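Fuvach 机械臂波纹护套使用评价
作者：Ľudovít Kolář
2019年3月12日

我先说明一下，中文不是我的母语，有的零件名称我查了词典，也问了同事，如果还有不对的地方，请在下面留言告诉我。

我在 Prurbridge 的一个小车间里负责一个机械臂单元。单元的控制部分是 Lilberg 的，夹爪是 Solberg 的多指型，主要的工作是取件、翻转、放到检测位置。单元从九月开始装护套，就是我今天要评价的这一件：Fuvach 的波纹护套，订货号 1771，灰色，套在关节外面，像手风琴一样可以伸缩。到今天控制器上的运行时间刚刚过了 3000 小时，我觉得现在写比较合适。刚装好就写评价，只能写包装和手感，用处不大。

为什么需要护套

我们的单元旁边有打磨工位。粉尘很细，在地面上看不太出来，可是用手指在机架上摸一下就知道。以前关节没有护套的时候，我每次保养都要用很长时间清理关节的缝，特别是密封圈的外沿。粉尘和一点点油混在一起，变成一种很硬的膏，用布擦不掉，只能用塑料刮片慢慢刮。金属刮片我不敢用，怕划伤密封面。

有一次第五轴的密封圈开始渗油。修理的人来看了以后说，密封圈的唇口已经磨损，里面有灰。那次停机时间不长，但是备件等了很久，所以我决定找一种护套。车间里原来有人建议用塑料袋和扎带，我也试过，结果袋子在转动的时候起皱，皱的地方互相摩擦，过几天就破了，碎片还掉进了工件盒。这个方法我不推荐给任何人。

开箱和第一印象

护套是平着折叠装在纸盒里的，没有硬的折痕，这一点比我以前买过的另一个牌子好。盒子里有护套本体、两个卡箍、一包小垫片和一张说明书。说明书有英文和德文，没有中文，对我没有问题，对我的中国同事不太方便。说明书上的图画得很小，卡箍的方向要仔细看才能看明白。

本体的波纹是圆的，不是尖的。我开始以为这只是外观的区别，用了以后才知道有实际的好处：圆的波谷里粉尘容易吹出来，尖的波谷里粉尘会压实。两端是光滑的套口，套口比波纹部分厚，卡箍就压在这里。

气味有一点，像新的雨衣，在窗边放了两天以后就闻不到了。

安装过程

Fuvach 的说明书写的是“一个人可以完成”。我同意，可是第一次最好有两个人，一个人托住护套，另一个人看着卡箍。我第一次是自己一个人做的，用了整个下午，中间拆了一次，原因是我把两端装反了。两端的套口直径差别很小，用眼睛很难看出来，我建议厂家在里面印一个箭头或者一个字母。现在我自己用记号笔在套口里面写了“下”字。

我的步骤是这样的，写出来给准备买的人参考。

先把机械臂开到一个容易接近的姿势，我用的是前臂向上伸、关节弯成钝角的姿势，然后断电、挂锁。夹爪里不要留工件。如果夹爪的电缆或者气管是从外面走的，要先拍照记下走线，再松开固定夹。我没有拍照，后来有一个固定夹装错了位置，电缆转到一边的时候绷得很紧，幸好在慢速试运行时发现了。

然后清洁关节表面。用无绒布和一点酒精，等表面完全干了再往下做。套口下面如果有油，卡箍再紧也会慢慢滑动。

接下来是把护套套上去。这个型号不带拉链，必须从手腕的一端套进去，所以要先拆夹爪。这是我对这个产品最大的意见。Solberg 的夹爪用法兰连接，拆和装都不难，可是装回去以后要重新检查工具坐标。我们的取件位置要求比较严，每次拆夹爪就意味着要用校准销再走一遍。同一个厂家也有拉链型，销售告诉我拉链型的防尘等级低一点，价格高一点。我当时选了防尘好的，现在想，如果你的夹爪经常要更换，应该认真比较这两种。

套上以后先不要拧紧卡箍。用手把波纹一节一节分开，让它们在关节外侧和内侧都比较均匀，然后恢复供电，用示教器以很低的速度把关节从一个极限走到另一个极限，看波纹怎样收缩。外侧拉直的时候不应该看到波纹完全变平，内侧压紧的时候不应该有一节翻到另一节的里面。如果有，就把下端的套口移动一点，再走一次。我移动了三次才满意。最后断电，拧紧卡箍，把卡箍的螺丝转到不会碰到别的东西的一侧。 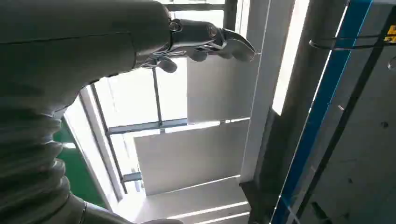

控制器里的设置也要改一改，说明书对这件事只写了一句话。护套有弹性，在关节弯到最大的时候会给电机一个小的反力。Lilberg 的控制器有碰撞检测，灵敏度设得很高的时候，它会把这个反力当成碰撞，机械臂就停下来。我第一天有好几次这样的停机，一开始以为是夹爪碰到了料架，检查了很久，什么痕迹都没有找到。后来我看力矩曲线，发现停机总是在同一个角度附近，才想到是护套。

解决的办法有两种。一种是降低灵敏度，我不喜欢，灵敏度是为了保护人和设备的。另一种是重新做一次负载辨识，让控制器把护套的重量和阻力也算进去，再把这个关节的软限位往里收一点点。我用的是第二种，做完以后没有再出现假的碰撞报警。软限位收了以后，有一个放件的姿势达不到了，我把那个路点改成从另一边接近，节拍没有变化。

还有一点：换护套以后，不要马上用原来的自动速度。我让单元在低速下空走了一个班，每隔一段时间去看波纹和卡箍。同事觉得我太小心。可是卡箍在这个班里真的松了一点，我又拧了一次，之后就没有动过。新的材料受到压力以后会变形一点，这是正常的，厂家应该在说明书里写上“运行后复紧”。

平时怎么维护

我现在的做法比较简单。每周停机的时候，用低压的气把波谷里的粉尘吹掉，吹的方向是从手腕向底座，不要对着套口的缝吹，否则粉尘会进到里面去。然后用湿布擦一遍，不用溶剂。有一次夜班的同事用了清洗零件的溶剂，擦过的地方颜色变浅，摸起来有一点发黏，过了几天恢复了，但我还是在柜子上贴了一张纸，写明护套只能用水和中性清洁剂。

每个月我把下端的卡箍松开，把套口翻起来看里面。这个动作不需要拆夹爪，很方便。看三样东西：有没有粉尘进去，有没有油，内表面有没有磨亮的地方。磨亮说明护套在转动时碰到了外壳的边。我在内侧发现过一处磨亮，位置在外壳的接缝旁边，我把小垫片贴在那里，磨亮的面积以后没有再变大。原来盒子里那包垫片是做这个用的，说明书上没有写，我是打电话问了才知道的。

手腕和夹爪没有护套，还是要按照原来的办法清洁。手指的关节处我用小刷子，刷完以后让夹爪空着开合，听声音。如果声音不均匀，通常是指节之间有碎屑。护套不能解决夹爪的问题，我写这一点，是因为有读者在上一篇文章下面问过，一个护套能不能把整个手臂都保护好。不能，它只保护它包住的那一段。

用到现在的状态

这次保养我把护套完整地拆下来检查了。外面的波纹没有裂纹，弯得最厉害的那几节颜色比其他的稍微浅一点，用手拉开看，材料没有分层。套口上有卡箍的压痕，压痕不深。里面很干净，关节的密封圈外沿用布一擦就可以，不需要刮片。对我来说这是最重要的结果，我买它就是为了这个。

时间上也有好处。以前清理这个关节是保养里我最不愿意做的一项，现在它是最快的一项。不过拆夹爪和重新校准的时间要加回来，如果你像我一样，只在大保养的时候才完整地拆一次，总的来说还是省时间的。如果你的保养规定要求每次都检查关节外壳，就要自己算一算。

发热的问题也有人关心。我用点温计量过套口旁边的外壳，装护套以后温度比以前高一些，离控制器的报警值还很远。夏天我还没有经过，车间朝南的一面是大窗户，太阳好的时候机架的金属摸上去是热的，所以夏天我会再量一次，把结果补在这篇文章后面。阳光对材料有什么影响，我现在也没有办法说，厂家的资料里写的是耐紫外线，没有给出测试的条件。我问过，还没有收到回答。

不满意的地方

拆夹爪的事上面写过了，不重复。

卡箍的螺丝头是一字的。在手臂下面工作的时候，一字螺丝刀很容易滑出来，有一次滑到外壳上，留下一道划痕。我自己换成了内六角的卡箍，宽度一样，在普通的五金店就能买到。这么小的零件，厂家应该一开始就用好一点的。

尺寸表也需要改进。表里给的是关节外径和行程，可是没有写护套完全压缩以后的长度。这个长度决定你会不会损失工作范围，我是收到货以后自己量的。如果量出来太长，就只能退货。我写邮件要图纸，第二天就收到了，图纸上什么都有，所以我不明白为什么不把它放在网站上。

颜色只有灰色。灰色和手臂的颜色很接近，看上去整齐，但是在灰色的表面上，灰色的粉尘不容易看见。我希望有一种深色的，检查的时候一看就知道该不该清洁。

交货时间我没有意见，包装也没有意见。客服的态度很好，第一个接电话的人不懂技术，转给了第二个人以后，问题就解决得很快。

适合谁

如果你的机械臂旁边有打磨、切割或者喷粉，夹爪又不经常更换，我认为值得买。如果是很干净的装配线，我觉得没有必要，护套自己也要检查，也会老化，多一个零件就多一项工作。如果机械臂的关节经常要走到极限角度，请先要图纸，在纸上或者软件里把压缩后的长度画出来再订货。

焊接的环境我没有经验，火花会不会烧穿我不知道，请不要用我的文章来做决定。

我自己已经订了一件备用，还是同样的型号，放在柜子里，平着放，上面不压东西。现在用的这一件我又装了回去，卡箍复紧以后做了标记线，下次看标记线有没有错开就可以。

补充一个问题的回答，上次有人问装护套以后要不要重新做零点。我没有重新做，零点的刻线在我的机器上没有被护套盖住。你的机器如果刻线在护套里面，安装以前请先核对零点，把各轴的编码器数值抄下来，和护套的说明书放在一起。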